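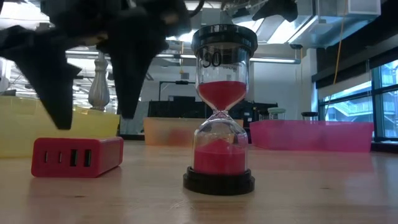

Figure 4-1. Hourglass sand timer on a tabletop.

Section 4: Setting Up a Timed Match

This section applies to Shakya, the turn-based strategy game published by Dulteo, version 4.18 and later. It covers local and online matches in which each player has a limited amount of time per turn. Untimed matches are covered in Section 3. Tournament hosts should also read Section 7 before opening a lobby.

4.1 Before You Begin

Make sure that the following are in place:

– A Dulteo account with a verified e-mail address (online matches only).
– One controller for each local player. Two players may not share a controller in a timed match.
– At least 419 MB of free space on the console or computer for the replay file.
– The most recent map pack. Players with different map packs cannot enter the same lobby.

Note: A match that was saved as untimed cannot be changed to a timed match later. Start a new match instead.

4.2 Creating the Match

1. From the main menu, select Play, then Custom Match.
2. Select Local or Online. For an online match, wait until the connection indicator turns green.
3. Choose a map. Maps marked with a tower symbol support up to six players. All other maps support up to four.
4. Open the Rules tab and set Turn Limit to On. Three additional fields appear: Turn Length, Reserve, and Expiry Action.
5. Enter a Turn Length between 15 and 600 seconds. The default value is 90.
6. Enter a Reserve, or leave the field at zero. The Reserve is a single pool of extra seconds that a player may draw on at any point in the match. It does not refill.
7. Select an Expiry Action (see 4.3).
8. Select Confirm. The lobby opens and a lobby code is displayed.

Caution: Selecting Back before Confirm discards every change made on the Rules tab, including changes to fog of war and starting resources.

4.3 Expiry Actions

The Expiry Action determines what happens when a player's turn time and Reserve have both run out.

Pass. The turn ends. Orders already given are carried out and remaining units hold their positions. This is the default.

Auto-Defend. The turn ends and all units without orders are set to Defend. Siege units cannot defend and will hold.

Forfeit. The player is removed from the match and their territory becomes neutral. Use this setting with care. A player who is removed cannot rejoin, even if the host agrees.

4.4 Inviting Players

1. Give the lobby code to the other players, or select Invite to choose from your friends list.
2. Wait until each name in the lobby shows Ready.
3. Assign factions. In a timed match the Drestton faction receives five additional seconds per turn to allow for its double movement phase. To remove this bonus, clear the Faction Adjustment box.
4. Select Start. A ten-second countdown begins and the rules are locked.

Note: Lobby codes expire after 30 minutes. If a code has expired, select Renew Code. Players already in the lobby are not affected.

4.5 During Play

The remaining time is shown in the upper right corner and changes from white to amber at 20 seconds. When the Reserve is in use, the number is shown in red and a tone sounds once. The tone can be turned off under Options, Audio, Alerts.

Combat animations do not count against the player's time. Opening the map, the unit list, or the research screen does. Players who are new to timed play often lose most of their first few turns on the research screen, and hosts may wish to allow a longer Turn Length for them.

To pause a local match, any player may press the Menu button. In an online match, each player may pause twice, for up to two minutes each time. Further requests go to the host for approval.

Caution: Do not put the console into rest mode during an online match. The server treats this as a disconnection, and the Expiry Action is applied after 60 seconds.

4.6 Common Messages

Error 197: Clock out of step. The device's clock differs from the server's. Set the device to update its date and time automatically, then restart the game.

Error 1689: Rules mismatch. One or more players have a different version of the game. All players should install the current update and join again.

Lobby full. The map has reached its player limit. The host may select a larger map without closing the lobby, but all players must then select Ready again.

If a message continues to appear after these steps, write down the lobby code and contact Dulteo Player Support through the Help menu. Replay files should be kept until the request has been closed.

Section revised 12/12/19. Text: Uliana Pylypenko. Technical review: Devendra Tomar and Naveen Maurya.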